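Thursday, May 11, 2023

**To:** Driltero Community Grants
**From:** Plulbridge Clothing Exchange
**Re:** Progress on the sorting and folding grant

You asked for a short report. The last one ran to nine pages, and we took the hint.

## What the money has done

Of the $500 awarded for the folding room, $100 is still in hand. The rest went on bins, shelf labels and a secondhand rack that leans slightly to the left, as does the floor. The rack and the floor have reached an agreement and we are leaving them to it.

Donations now go from the door to a bin, from the bin to the table, and from the table to a shelf. Before the grant they went from the door to a heap. Some of the heap is still with us, mostly single pillowcases and the Suksawat drapes, which are too long for any window in town.

## Folding

We agreed on one fold for each kind of item: square for flat pieces, thirds for shirts. Whites get done separately, as they pick up lint from everything and show all of it. Mixed colors wait in the bin until the white pieces are off the table.

The square fold is going well. Edges still wander, and a stack of wandering edges falls over sooner than you would think, so we have lowered the stacks and raised nobody's hopes.

## What is behind

- The Prolus shelving has 3 uprights and needs a fourth. It has been ordered, twice.
- Fitted sheets. We have a method on paper, and the sheets have not read it.
- The winter coats are still out on the rail and need to be boxed before July.

## Next

We would like to spend the remaining money on lidded boxes for the coats and a better lamp for the far corner. If that falls outside the terms, please tell us before we find a good lamp.

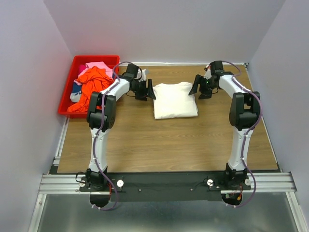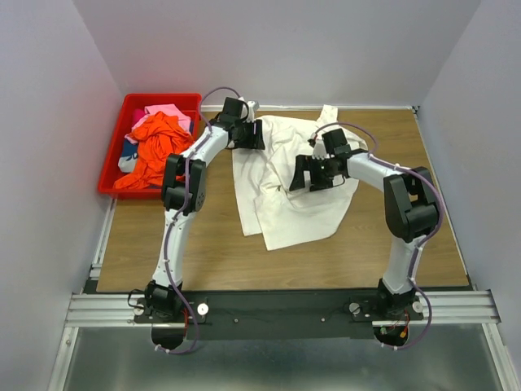 *White and cream pieces on the folding table, with the colors in the red bin.*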